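Home About us What's on Projects Reports Contact

Paper and Tables: progress report to the Gill Fund
Loma Community Rooms, Skakden
Report covering the period to the end of June 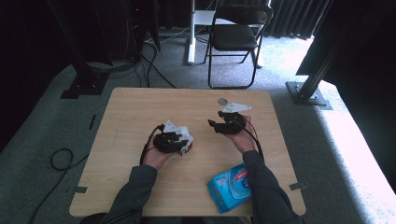
At one of the square tables: a crumpled sheet, a white paper triangle and the wipes within reach.

Dear friends at the Gill Fund,

It is a pleasure to be writing to you again, and rather more of a pleasure than last time, when I had to explain why the tables hadn't arrived and the carpet was still rolled up in the corridor. Both of those matters are behind us. The small room is furnished, the folding sessions are running every Wednesday, and we have used a truly surprising amount of paper!

You will remember that your grant was for two things: fitting out the small room at Loma so that it could be used for quiet handwork, and paying for the first run of paper folding sessions there. I will take the room first and then the sessions, and then come to the money, though I know some of you will turn to the money straight away (it is further down, under its own heading, and there are no shocks in it).

The room

We chose light wooden tables in the end. The other ones we looked at were a dark brown, and very handsome, but white paper is hard on the eyes against a dark top when you are trying to find a crease, and in any case the room gets little sun after lunch and wanted brightening. The pale tops have a fine grain and don't throw back the glare from the ceiling lights, which had been the complaint about the old white folding tables we borrowed for the trial. They are square, or near enough, so one person can spread out and two can sit across a corner from one another and compare folds without their elbows meeting.

The floor is grey carpet. I know there was some discussion at your end about whether carpet was wise in a craft room, and I did think about it a good deal. For painting or clay it would have been a mistake. For paper it has been very good: the room is quiet, chairs go in and out without scraping, and the scraps show up clearly against the grey when we come to clear up. The carpet was laid by a fitter from Grenness who did the job in one morning and came back later to see to the strip by the door, which had lifted. He made no charge for the second visit.

Two smaller items are still to do. The shelf for finished pieces is bought but not up, as the wall behind it proved softer than we hoped and we need a different sort of fixing. And the blind on the far window sticks halfway. Neither of these stops us using the room, and both are within the budget.

The sessions

The plan we sent you described a gentle start, one fold at a time, and by and large we have kept to it. Every session begins with the triangle. You take a square of plain white paper, bring one corner over to the one opposite, and press the fold flat. It sounds like nothing at all, and people do laugh a little when we announce it, but a tidy triangle with a proper point is the beginning of a great many other things, and it is remarkable how much better the later folds go when that first one has been done slowly. We now spend a good part of the first half hour on it and I wouldn't wish to give up a minute of that.

After the triangle come the cup, the boat and the box with a lid. The box has been the favourite by a long way. The boat has been the source of most of our crumpled paper, particularly at the stage where you have to open the hat out and turn it into a diamond, and I have begun to think our printed sheet is at fault there. The drawing shows the paper from above when what you are holding is facing you. I have redrawn it twice and shall try a third version before the autumn.

I should say a word about crumpling in general, as it has become part of how we work. At first everyone tried to rescue a sheet that had gone wrong, flattening it out and starting again over the old creases, and it nearly always ended in disappointment. So now we say at the outset that any sheet may be screwed up at any time, and that doing so is allowed and even encouraged. The room became a good deal more cheerful. People take a fresh sheet and get on with it, and a wad of white paper on a table doesn't mean that anything has gone amiss. We did once fold a whole set of cups from paper that had been crumpled and smoothed out again, on purpose, and they had a lovely soft look, more like cloth. I hope to do more of that in the winter.

Each table also has its packet of wet wipes. This was a small line in the budget and I remember being asked whether it was needed. I would defend it warmly! Clean, dry fingers make all the difference to white paper, and the tables are wiped down at the close of every session. What we have learnt is to wipe hands before the paper is given out and then wait a moment, as a damp thumb will mark a sheet quite as badly as a grubby one. The packets are the soft kind, which slide about and get tucked under sleeves and books, so we do a little round at the end to gather them up and press the flaps shut. We lost several to drying out in the early weeks before we made a habit of it.

We have kept the sessions short. In the trial they ran for two hours and the last half hour was mostly tea, which was pleasant but not what the grant was for. Now we stop at half past three, clear the tables together, and those who would like tea can have it in the main hall afterwards. Most do.

Numbers

Attendance over the period came to 115 places taken, counting each person each time they came. We had told you we hoped for 91, so we are comfortably ahead, and I am very pleased, though I would add that the good figure owes something to the wet spring. I expect it to dip over the summer and would ask you not to be alarmed if the next report shows that it has.

We began with 1000 sheets of white paper and believed they would see us through the year. They did not, and a second lot has been ordered. I had simply not allowed for the number of sheets people like to take home with them so they can practise, and I would be sorry to ration it. Used paper goes into the blue recycling bins in the yard, apart from the better wads, which we keep back to pack inside the finished boxes so that they hold their shape on the journey home.

The money

Spending to date stands at £3124. The largest part of this went on the carpet and its fitting, with the tables next, and then the shelf, the paper, the wipes and the printing of the instruction sheets. We saved a little on the tables by collecting them ourselves from Grenness in a borrowed van, and we have put that saving towards the second order of paper. I hope this is in keeping with the terms of the grant. If you would prefer us to ask beforehand in such cases, do please say so and we shall be glad to.

The full list of receipts is in the folder sent separately. One of them, for the shelf, is faint and hard to read. The shop has promised us a clearer copy and I will send it on when it comes.

What has been harder than we thought

Storage, chiefly. Flat paper needs to lie flat, and the cupboard we were offered has shelves too narrow to take a full pack without bending it. For the moment the paper lives in its cartons under the stage in the main hall and is carried through each week. It does no harm to the paper but it is a nuisance, and on one occasion the stage was in use for a rehearsal and we had to begin late.

The other difficulty has been pace. Some of our regulars have had the lidded box by heart for weeks and are ready for something with more in it, while there are newcomers at nearly every session who need to begin at the triangle. We have tried sharing the tables out by how far along people are, which worked after a fashion but felt a little like school. Lately we have mixed everybody together again and put a harder sheet face down in the middle of each table for anyone who wants it. I like this better, and will tell you how it goes.

Between now and the next report

We mean to get the shelf up and the blind mended, to finish the new drawing for the boat, and to hold one longer session in the autumn at which people can show what they have made. You would be very welcome at it, any or all of you, and there will be a chair and a square of paper for anyone who comes. We would also like to talk to you, without any hurry, about whether a proper flat-drawer cabinet might be considered in a future round. I have seen a second-hand one in Skakden that would fit under the window with a finger's width to spare, and I have asked them to let me know before it goes to anyone else.

With warm thanks for your patience over the carpet,

The sessions organiser
Loma Community Rooms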